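Home | Courses | Workshop Notebook | Staff | Contact

Workshop Notebook: January, instructor development
Reading time: 3 minutes

Entry opened 08:40 by Lilla Lengyel. Present: Esko Mäkelä, Vasanthi Kandasamy, Urho Räsänen. Esko Aaltonen joined by telephone from Bondale.

Purpose of the session: to settle the revised second day of the close protection foundation course before the next intake at Zundow. The present version places the route planning exercise after lunch, and the last two intakes were behind schedule by the time the debrief began. Mr Mäkelä proposed moving route planning to the morning and holding the communications lesson over to the afternoon. The proposal was tried in full, with staff taking the part of students.

First run. Each team received the client itinerary, the street plan and the medical annex. The written brief was judged too long. Ms Kandasamy noted that the alternative hospital route was mentioned only in the annex, and both teams missed it. The route is to be moved into the main brief.

Second run, with the shortened brief. Planning was completed in good time. Radio discipline was weak in the walking phase – call signs were dropped when the pace increased – and the same fault was recorded in the Lahtinen course reports. Mr Räsänen will write a short drill of 12 exchanges, to be given standing and then on the move.

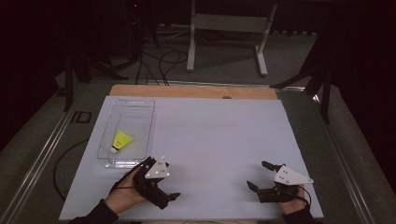

Work table with clear tray, left side.

Staffing was then discussed. The ratio of one instructor to 4 students is to be kept for all practical work. Mr Aaltonen asked whether the walking phase could be run with fewer staff when numbers are low. It was agreed that it could not, as one instructor must remain with the vehicle throughout.

The vehicle approach distance is given as 200 metres in the student handbook but does not appear in the instructor notes. The notes are to be corrected. Mr Mäkelä holds the master copy.

Not settled: whether the client role should be played by a member of staff or by someone unknown to the students. Ms Kandasamy favours the second. To be raised again once the Cukari team has replied.

Entry closed 15:20. L.L.

Recent entries
Radio drill: first draft for comment
Handbook corrections, foundation course
Notes from the Lahtinen refresher
Vehicle phase: instructor positions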